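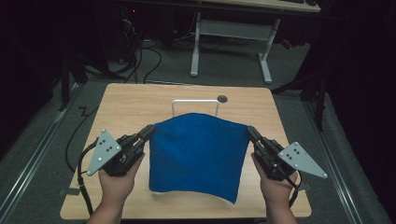
4.2 O dia aberto de julho

Quando marcámos a visita a Gingate, eu ia convencido de que o público queria era ver o braço mexer-se sozinho, e preparei a secção inteira do protocolo a pensar nisso. Enganei-me redondamente! O que prendeu as pessoas foi a bancada de recolha, onde um operador segura uma pinça em cada mão e dobra panos. A tarefa que escolhemos para a demonstração foi a do pano azul pendurado pelos dois cantos de cima (Figura 3), com o suporte branco em U de pé na mesa, logo atrás. Parece simples, e foi por isso que a escolhi, mas quem pega nas pinças pela primeira vez descobre que manter a borda de cima esticada pede muito mais atenção do que com os dedos. Um tecido felpudo como este engelha onde é apertado, e os visitantes puxavam logo para os lados com toda a força.

Figura 3. Demonstração bimanual com pinças de mão: o pano é seguro pelos dois cantos superiores.

O percurso da visita tinha duas paragens. Na primeira, o Usman Mughal mostrava o Telteo, o nosso programa de anotação, e passava trajetórias já gravadas no ecrã grande (o conjunto Akanda, na versão usada neste artigo, tem 3544 episódios, e ele fazia questão de dizer o número a cada grupo). Na segunda estava eu, com as pinças. Limitámos os grupos a 12 pessoas porque a sala é comprida mas estreita, e mesmo assim houve sempre alguém a espreitar por cima do ombro de alguém.

Deixámos experimentar quem quisesse, depois de uma explicação curtinha: apertar, levantar, esperar, pousar. Ao todo guardámos 277 tentativas de visitantes, com consentimento assinado à entrada. Não entram no treino dos modelos da secção 5, e digo-o já porque um dos revisores da primeira versão perguntou. Servem só para a comparação qualitativa com os operadores habituais, e mesmo essa deve ser lida com cautela: os visitantes falam enquanto trabalham, viram-se para os amigos, largam o pano a meio para fazer uma pergunta. Adorei, mas para a segmentação automática foi um pesadelo.

O Karthik Navaratnam, que veio da Rakel para ver a montagem, ficou comigo a tarde quase toda e foi ele quem reparou numa coisa que me tinha escapado. Os nossos operadores levantam os dois cantos ao mesmo tempo; os visitantes, na maioria, levantam primeiro o da mão dominante e só depois vão atrás com o outro. O pano roda um bocadinho, o canto de baixo arrasta na mesa e a dobra seguinte já sai torta. Voltei às gravações na semana a seguir e lá estava o padrão, bem visível também em alguns episódios antigos de operadores em formação (e num meu, confesso).

Daqui saiu a única alteração ao protocolo que devemos à visita. Passámos a pedir uma pausa curta com o pano suspenso antes de qualquer dobra, e o Telteo ganhou uma etiqueta própria para o levantamento assimétrico. A etiqueta é posta à mão, por agora. Os critérios que usamos para a atribuir estão no Apêndice B, com os casos em que eu e o Usman não nos entendemos.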